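8 November, Sat. Bench notes, box stuff

Only me in until lunch, Benedicta coming by later with the other keys. Wanted to get the Starry Night box sorted before the Grutau order gets in the way again. Same box as on Tuesday's list, the one with the clasp.

Pics from the bench:
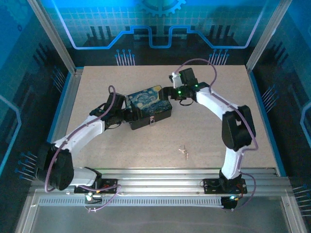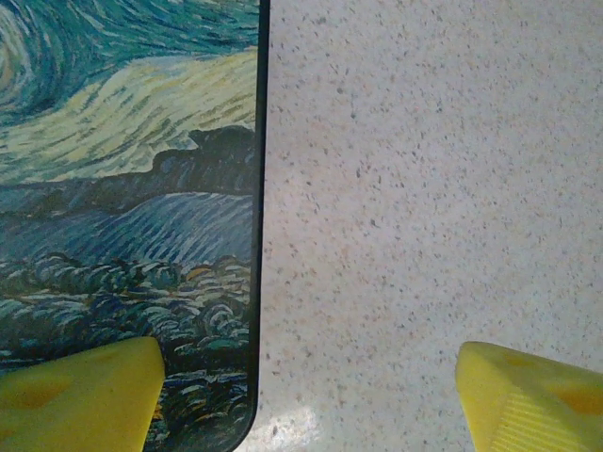

Starry Night print, rounded corner, dark rim 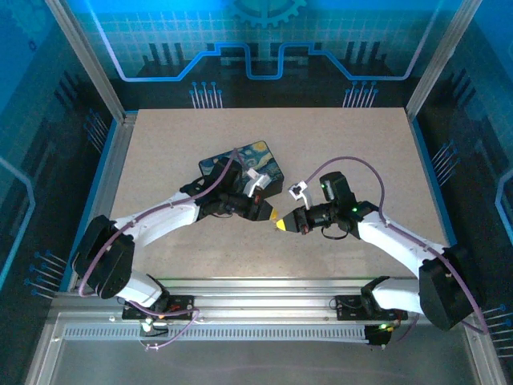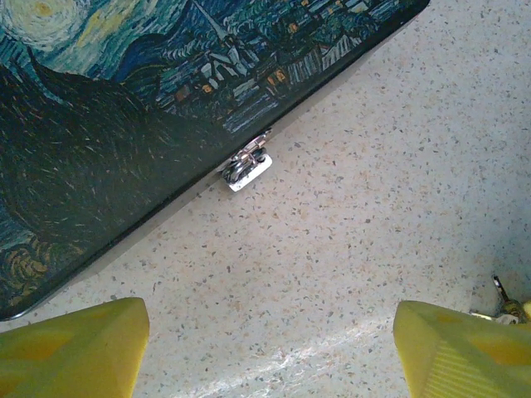
OK so. What we want out of this box: a home for the small hand tools that keep ending up in the mug. Needle files, the 3 good tweezers, scriber, the short ruler. Jong-dae wants the spare blades in there too. I say no, blades stay in the tin, but put it down as open.

Clasp. Works but sloppy. Opened and shut it by hand 27 times this morning (lost count once, started over), popped on its own 5 times when I tapped the box on the bench. That's too many for something that's going to ride in a tool bag. Plan:
- bend the hook in a hair with the smooth jaw pliers, tape on the jaws or it marks
- if still sloppy, swap for one of the Nartey ones in the drawer, same hole spacing I think. CHECK before drilling anything
- no glue on the clasp. we did that in February with the pencil case and had to cut it off

Print. Want to keep it nice. Wiped a corner of the lid with a barely damp cloth, no color on the cloth. Did not try alcohol, do not try alcohol. Dunia wax might be ok, test on the underside or on scrap first. Edge of the print is where it'll start lifting if it ever does so go easy with the fingernails there.

Wipe the bench before setting any printed thing face down on it. The speckled top hides crumbs really well, I drag my palm across it now and still miss some. Soft brush lives on the hook by the window, please put it BACK on the hook.

Lining. Had green felt cut but it's too thick, lid wouldn't sit flush with the felt up the sides. Tried felt on the bottom only, closes fine. Cork sheet would be thinner, Benedicta has an offcut from the Stultora trays, asked her to bring it. If cork: cut a hair undersize, round the corners with the big punch, double-sided tape at the ends only so it can come out again.

Dividers, not decided. Card mockup first. One long slot for files, rest open. Jong-dae drew something with six slots, too fiddly, you'd never get the tweezers out with cold hands.

Sandpaper for the cork edge, 1000 is all we have left, slow but it'll do. Somebody order 400.

Later, after lunch
Hook bent in. Took two goes, first one went too far and it wouldn't latch at all, eased it back. Feels tighter now, proper little click. Haven't redone the tap test, do it Monday with the tools actualy in it, weight will matter more than an empty box.

Benedicta came, no cork, forgot it at home. Left the felt in for now. She thinks the box is too pretty for tools and should go up front for the paper samples. Maybe. We could get a second plain one for the files and be done with it. Ask Jong-dae what he paid.

To do
- tap test, loaded
- measure hole spacing on the Nartey clasps
- wax test
- cork (BK)
- card divider, one slot
- find out who has the small pliers, the yellow handle ones are not in the rack agian

Box is on the second shelf with a sticky note on it. Leave the clasp shut.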